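4.2 Living with the boards

When we first drew up the Prullurthorpe study, we thought of the kitchen board as a small matter, something to ask about once we had finished with tables and chairs. Our 38 households soon set us right! People talked about their boards at great length and with real fondness, and the talk came back again and again to the look of the wood – the streaks, the swirls, the seams between one plank and the next (Figure 6). 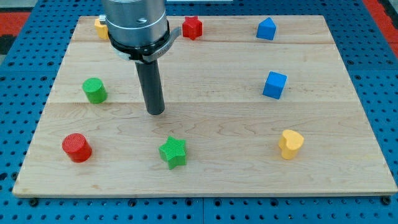 Figure 6. A maple board with its seams and wavy grain.

Cherry Mae Rivera told us that she would never buy a board without running her hand over it first, and that a plain one would feel to her like a plate from a cafeteria. She had kept her last board for many years, through two moves, and gave it up only when it split one February.

Her answer was a common one in the older homes, where boards were often handed down. Younger households spoke more of price and of how easy a board was to wash, although six of them still brought up the grain before we had asked. We come back to this difference in Section 5, where we look at oiling and repair.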